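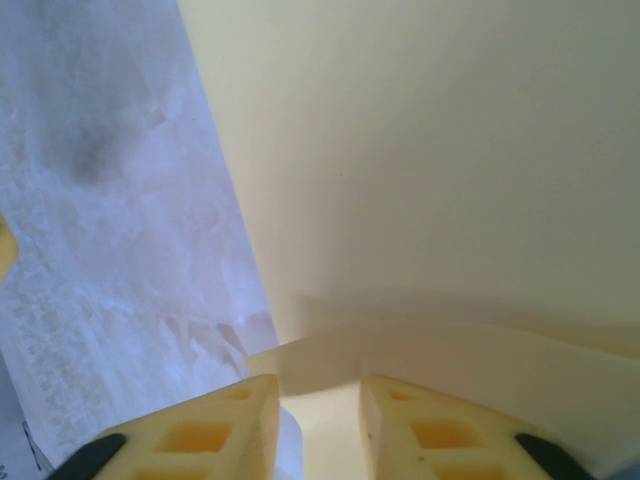
My popcorn bark for the class spring party keeps seizing and I need help before March is over! I melt white candy wafers in the microwave, stir in food coloring, pour it over popcorn and mini pretzels, and by the time the color goes in it's turned to paste. The kids voted for yellow (of course they did). I'm going for the pale yellow of the two chunky pieces in the photo, with some swirls of the deeper orange-yellow you see down in their rectangular pockets. The taste is great, I just can't get it smooth. Any ideas??

Milagros Agbayani

Oh I love this stuff! It's your food coloring. The regular liquid drops have water in them and candy wafers hate water. Get the oil-based kind made for candy, and add it a drop at a time. For the darker swirls, scoop a little of the melted yellow into a second bowl and add a drop of orange, then drag it through with a toothpick while everything is still soft. Also dry your bowl really well, even a wet spoon will do it. I use 300 grams of wafers to one big bowl of popcorn, and 4 handfuls of pretzels, and it disappears every single time.

Lino Gatti

what Milagros said. also use half power on the microwave and stir every 30 seconds, mine is 900 watts and it scorches them on high

Maëlle Paquette

If a batch does seize, save it! Stir in 2 teaspoons of coconut oil while it's warm and it usually loosens up enough to drizzle. Sets a bit softer, so I keep mine in the fridge. Sprinkles go on before it firms up!

Oduor Massawe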